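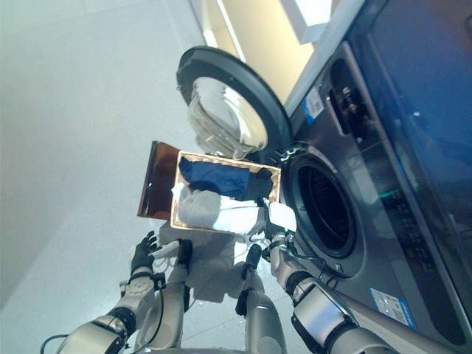 Page last changed: Oct 6, 2025 by Liv Nordin

Loading a front loader from a small bin

Quick one. People keep asking how to get small stuff - socks, hankies, thin tops - from a bin into the drum without half of it ending up on the floor or stuck in the door rubber. Takes 5 minutes the first time, less after that.

You need:
A front loader, door opens all the way
A small open bin or tray, light enough to lift when full
Detergent
A mesh bag if you have tiny things

Before you load

Door all the way open first. Not halfway. A half open door swings back and bumps the bin and then you're picking up socks. Feel around inside the drum for anything left from last time. Run a finger along the bottom fold of the rubber too. Hairpins, coins, one time a whole Brevent key tag.

Sort in the bin, not at the machine. Darks with darks. If you do mix a navy top with pale things, make sure the navy one has been washed plenty of times already. New navy bleeds. Ask Gus Dunleavy about his gray shirts.

Check pockets. Close zippers. Unroll the socks, a balled up sock stays dirty in the middle.

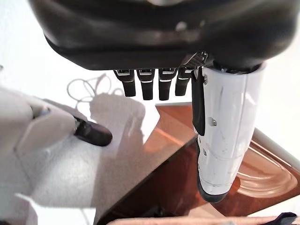

Don't pack the bin to the top. Two thirds is plenty, and you want to be able to get your hand under the clothes without pushing any out the other side.

Loading

1. Bring the bin right up to the opening. Rim close to the rubber, no gap if you can manage.
2. Big pieces first, pushed to the back of the drum. Loosen them as they go in, no tight wads.
3. Small pieces next. Grab a few at a time and let go well inside, past the rubber.
4. Anything hanging over the rim of the bin goes in by hand. That's the piece that gets caught in the door. Every time.

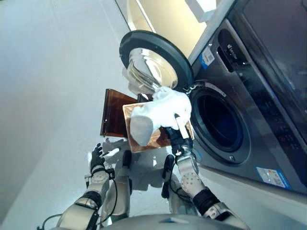

Some people like to tip the whole bin instead. Fine for dry clothes and a light bin. Hold the back edge high, keep the front edge low, and keep one hand on the clothes so they don't slide out all at once. Small white things cling to plastic, so look in the bin before you put it down.

5. Look at the rubber. All the way round. Tuck in any corner or sock toe.
6. Push the door till it clicks. If it won't click dont slam it, something is in the way.
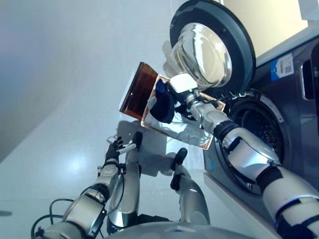
How full is full? Hand flat on top of the clothes, there should still be room to turn your wrist. Too tight and nothing gets clean. One lone sock is no good either, wait for more or add a towel.

Detergent goes in the drawer, less than you think. Cold is OK for most darks. Whites and hankies I do warm.

After

Leave the door open a bit so the rubber can dry. Wipe teh bottom fold if there's water sitting in it. Rinse the bin now and then, lint builds up in the corners.

Nuria Nigatu asked about wool - seperate page, coming when I get to it.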